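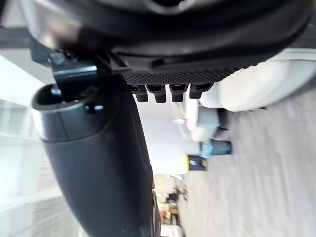
How should a hard floor be cleaned in a room that stays in use during the day?

Dry soil is removed first, over the whole floor, and damp mopping follows in strips, with one walking route left open until the rest has dried.

Building Care I, Unit 4: Floors
Handout, revised April 14, 1999
Instructor: Gumaro Ocampo. Lab sections: Lionel Pruvost.

Terms

Loose soil: grit, dust, fibers and crumbs that a broom or dust mop will move.
Bound soil: dried spills, scuffs and grease film. Needs moisture and usually some rubbing.
Walk line: the path most people take between door and work area. Finish wears here first.
Edge zone: the strip along the wall that a wide mop head misses.

Dry pass

Move light furniture before starting. Chairs go on tables only if the tables are to be wiped afterward. Begin at the wall farthest from the exit. Keep the dust mop head on the floor through the turn; lifting it drops the load. Overlap each pass by a hand's width. The edge zone is done with a narrow brush, toward the center of the room, and the line of soil is picked up with a pan before any water is brought in.

Grit left on the floor at this stage becomes an abrasive under the mop. Most of the dull walk lines shown in the July slides come from this and have little to do with the cleaner used.

Damp pass

Use two buckets, one for solution and one for rinse. Measure the cleaner. For the Brudent neutral cleaner in the lab closet, follow the dilution on the wall card and do not add more for a dirty floor. Extra cleaner dries to a film, which then holds soil.

Wring until the mop no longer drips when held still. Work backward in a figure eight. Change the rinse water when the bottom of the bucket can no longer be seen.

Scuffs

Try a dry white pad, then a pad dampened with solution. Rub along the length of the mark. Solvent is not used on resilient flooring without a test in a corner or under a fixed cabinet. Results for the Vaněk and Huson sample boards are in the lab binder; the two do not react alike.

Inspection

Look across the floor at a low angle toward a window or lamp. Streaks, missed strips and film show this way and are hard to see from directly above. Record defects on the Giton sheet by room side (door, window, left, right).

For lab

Bring the completed sheet for one room. Passing mark is 80. Sections work in groups of 3. Read the pages on finish removal before Unit 5.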